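Some notes on automation at work, for the people who keep asking me. I do facilities and office operations at Jondar. Thread.

Our second floor has a visitor lounge. For years one person on the front desk, Beverley Whiteley, handled the phones, the badges, the deliveries and the coffee. The coffee ate more of her day than the other three put together.

In the spring the company signed up for a pilot with Skorkus. Two robot arms at a table, one job: make a cup of coffee and put it on a tray. The software side is called Priltel. I only see the part of it that sends me alerts.

First thing that changed: Beverley's mornings. She used to get up from the desk every time a visitor sat down. Now she stays with the phones, and she says she finishes her call log before lunch. She did not expect that to matter to her and it does.

Second thing: somebody has to look after the station. Refill the tank, load the capsule box, wash the glasses, empty the grate. That went on Beverley's list too, and it was not in anyone's plan. We argued for it to count as work time and got it in writing.

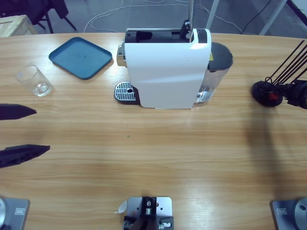
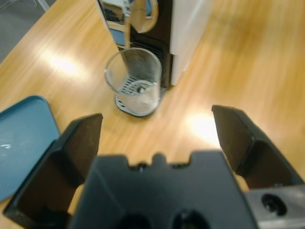
The coffee table on the second floor, teal tray to the left of the machine.

The glass is the hard part. Pushing a lever is easy to repeat. A clear tumbler is hard for the cameras to find, and a shiny table makes it worse. Skorkus told us that at the start and they were right. We have asked for softer lights over the table.

We log every cup. 712 so far. I won't post the failure numbers until the pilot is over, but the stops come in clumps, mostly after someone has moved something on the table and not put it back.

So there is a new rule: leave the table alone. It took people a while. They are used to helping. If a glass looked crooked they would straighten it, and then the arms would stop and I would get an alert.

Pay question, since it came up in replies: Beverley's hours are the same. Her job title changed in the system and her grade went up by one. She asked for training on the restart procedure and spent 2 days with the Skorkus people. She can now clear most stops without calling me.

What she misses is the chatting. Walking a cup over was how she learned who was visiting and why. Some visitors now sit the whole wait without talking to anyone. We have not fixed that.

The Rinaldi building across the lot wants the same setup for a lounge that seats 50. I told them to talk to their desk staff before they talk to the vendor. We did it in the other order and lost around 10 weeks to it.

The pilot runs through December. Beverley is writing her own report and I've asked that it go in with mine, unedited. I'll post what we decide.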